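23 de setembro de 2020

# Visita ao espaço da Wendodwood, em Mudgway

Fui convidado para o dia de portas abertas da Wendodwood em julho, mas só agora tive tempo de passar a limpo as minhas notas. A empresa aluga salas mobiladas a pequenos grupos, por dia ou por mês, e eu procurava um sítio para as nossas reuniões de Plelasano. O autocarro de Skusstead demora 40 minutos e deixa-nos quase à porta. Na entrada deram-me uma folha com a planta e um autocolante com o número 89, que colei no casaco e esqueci lá até à noite.

A visita começou pela cozinha comum, que é pequena e tem pouca luz. Depois subimos ao primeiro andar, onde ficam as salas de trabalho. A maior pode receber 25 pessoas sentadas, segundo a planta, mas eu acho que com 25 já seria difícil passar para a janela.

O que me interessou mais foi a maneira de dividir o espaço. Em lugar de paredes usam painéis grandes, de um cinzento muito claro, com pés metálicos curvos e rodízios pretos. Entre dois painéis fica sempre uma fresta estreita, e por isso o som passa. O chão é cinzento e liso, parecido com cimento, com algumas marcas leves de uso. Perto dos painéis puseram um sofá cinzento estofado e, à frente, um cesto redondo de cor bege rosada, com os lados furados, para a roupa.
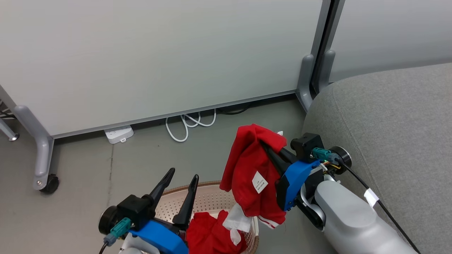
A roupa tem a sua explicação no regulamento da casa, que li com atenção. Quem aluga por mês pode deixar camisolas e equipamento de desporto de um dia para o outro, desde que fique tudo dentro do cesto. No fim da semana o cesto é esvaziado e o que ninguém reclamou vai para um armário no corredor. Pareceu-me uma regra justa - no nosso local antigo os casacos ficavam meses em cima das cadeiras.

Menos bem resolvidos estão os cabos. Há uma extensão branca no chão, debaixo do painel, com um cabo branco enrolado ao lado e um preto que segue por trás. Para quem traz computador é cómodo, mas eu prendia-os com fita, sobretudo onde os painéis têm rodas.

Passei ainda um bom bocado a olhar para o quadro branco. É largo, tem moldura cinzenta e estava sem nada escrito. Para o nosso grupo, que faz contas e desenhos a toda a hora, um quadro deste tamanho vale mais que um projetor. O sofá fica mesmo à direita, de modo que uma pessoa pode estar sentada enquanto outra escreve, embora dali se veja a superfície um pouco de lado.

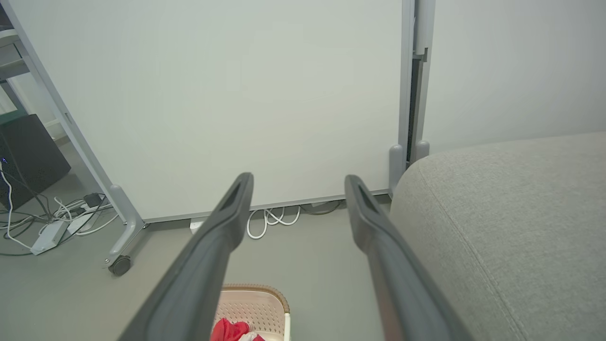 Uma visitante do mesmo grupo observou que a largura do quadro a preocupava menos do que os reflexos, e que convinha voltar ao fim da tarde, com as luzes acesas, antes de assinar qualquer coisa. Disse também que já tinha alugado uma sala com divisórias móveis e que, ao terceiro mês, toda a gente as empurrava para onde queria.

Fiquei a pensar nisto no regresso. O preço que nos fizeram é para um mínimo de 5 dias por mês, e nós precisamos talvez de três. Pedi por escrito uma proposta mais pequena e a resposta ainda não chegou. Se alguém de Plelasano quiser ver a planta, tenho-a comigo.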